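Clisa opens trials of two-armed folding robot to hotels

Clisa has begun offering its Lidine folding robot to hotels on a monthly rental, with the first units going to properties that signed up for a trial in June.

The robot has two arms and a camera mounted at head height. It is sold as a helper for housekeeping teams, and for now its job is limited to cloth: guest garments left out on the bed, hand towels, bath towels and pillowcases. It does not make beds, and Clisa says it will not offer that feature this year.

Rental is priced at $2,000 a month per unit, with a minimum term of 2 months. The price covers delivery, setup, software updates and phone support. Repairs are included unless the damage comes from a fall or a spill.

"Hotels kept asking us about turndown service," said Noura Karaki, who runs the Lidine program at Clisa. "A guest leaves a shirt or a robe on the bed, and the staff fold it before they do anything else. We started there and added the towels later."

Before opening orders, the company ran the robot in furnished guest rooms and logged 3,244 folding attempts. Karaki said the log includes failed attempts and the ones a staff member had to finish by hand. Clisa gives the full record to customers when they sign, broken down by type of item, but has not published it. She said square items such as pillowcases gave the best results and long robes the worst.

Dark clothing on white bedding was easy for the camera to pick out. White towels on a white duvet took longer, and the software was changed twice to deal with them. Soft bedding was a separate problem. On a table, the grippers can press down and slide under an edge. On a duvet the surface gives way, and early versions of the robot often picked up a pinch of the cover along with the garment.

Amerley Quansah, head of housekeeping at the Wijaya, a hotel that has had a unit on trial, said her team uses it mostly in the late afternoon, between 4 and 6 p.m.

"It is slow," Quansah said. "One of my people can fold a shirt in the time it takes the robot to find the corner. But she can be doing the bathroom while it works, so I don't mind that so much. What I do mind is moving it from room to room. It's heavy and our carpets are thick."

Quansah said she had asked for larger wheels. Clisa said a wheel kit is being tested and will be sent to current customers at no charge when it is ready.

She also said the staff needed some time to get used to the controls. The robot is started from a tablet, and the person using it has to confirm the type of item before the arms move. If the wrong item is chosen, the robot stops partway and waits for someone to reset it.

The Wijaya has not decided whether to keep the unit after the trial.

How a fold works

The operator parks the robot at the side of the bed and spreads the garment flat on the near half, within reach of both arms. The camera finds the outline of the cloth. Each arm then moves to its own side of the garment, and the grippers take hold at the corners or edges. After each fold the arms pull back so the camera can check the shape again.

The garment does not have to be perfectly square to the bed, according to the setup guide. A side that hangs a little lower than the other is acceptable. Bunched sleeves and turned-under hems should be straightened first. Jewelry and anything with pins or loose beads should be kept away from the robot.

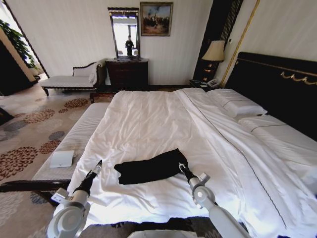
What is in the package

Each rental includes the robot, a charger, a tablet and a spare pair of gripper tips. Clisa sends a trainer for the first day. Benedicta Abugri, who leads the training visits, said most of that day is spent on placing the robot, including how close to park it and which side of the bed to use when there is furniture in the way.

Setup in each new room layout takes 30 minutes. Rooms with the same layout can share one saved setting.

The arms stop if they meet resistance, and there is a stop button on the base. Clisa asks that guests not be in the room while the robot is running. Camera images are kept on the unit and erased at the end of each shift unless the hotel chooses to share them with support.

Competition

Clisa is not alone in this market. Jusier, which makes folding machines for commercial laundries, plans a smaller model for hotel linen rooms. That machine is fed by hand and stays in one place. Siyabonga Joubert, a sales manager at Jusier, said his company has no plans for a robot that works in guest rooms.

"Our customers want volume," Joubert said. "They have carts full of towels. A single shirt on a bed is a different business."

Clisa is taking orders for a second group of hotels now. Afia Acheampong, who handles new accounts, said properties should send floor plans and photos of their room types with the application. Units in the second group will ship with the current wheels.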